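21 May 2025, Trerkport

Second full day on the Dell teardown cell. Urszula wants a yes or no for Pruren by the end of the month: can the arm do bench refurbishment work without a technician standing over it. My April note said no. I am less sure of that now, but I would not sign off on it yet.

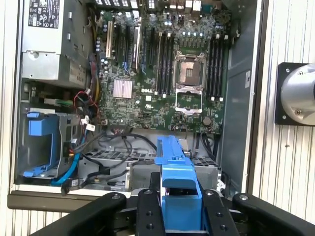

Drive carriers are the part I expected to go badly. The bay is tight and there are cables everywhere near it, which a person pushes aside with a knuckle. The gripper has no knuckle. It holds the blue carrier upright between two fingers, and the wide housings either side of them need clearance that this chassis was never designed to give. I have asked Mieczysław to look at narrower outer pieces. He says 3 mm a side is possible, more would mean a new casting from Drollon.

Processor handling is a different problem. The part is small and the socket does not forgive a bad angle, so locating it matters more than grip force. We print our own fixtures for this and revise them often.
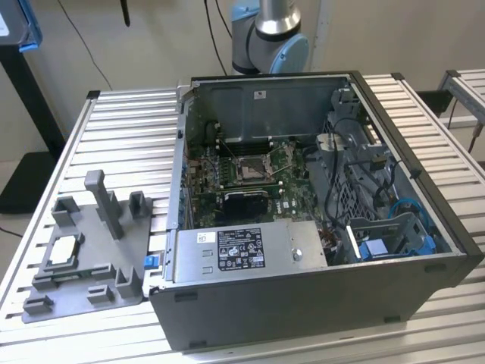 Tower on the bench, socket empty, processor seated in the printed fixture at left.

Read through the Żak report over lunch. They claim 200 cycles on a similar task but do not say how often somebody stepped in. I would count any touch as a failure — they may not. Wrote to ask.

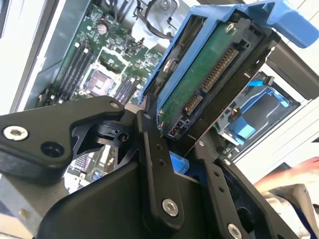 Hard drive in its blue caddy, held at an angle over the open chassis.

Grip on a caddy is fine. Knowing which way round it sits is the weak point, and a tilted part needs a regrasp or a wrist move we have not tuned. Ticket 906 is still open for that.

Tomorrow: cable routing, then the 2 spare finger sets.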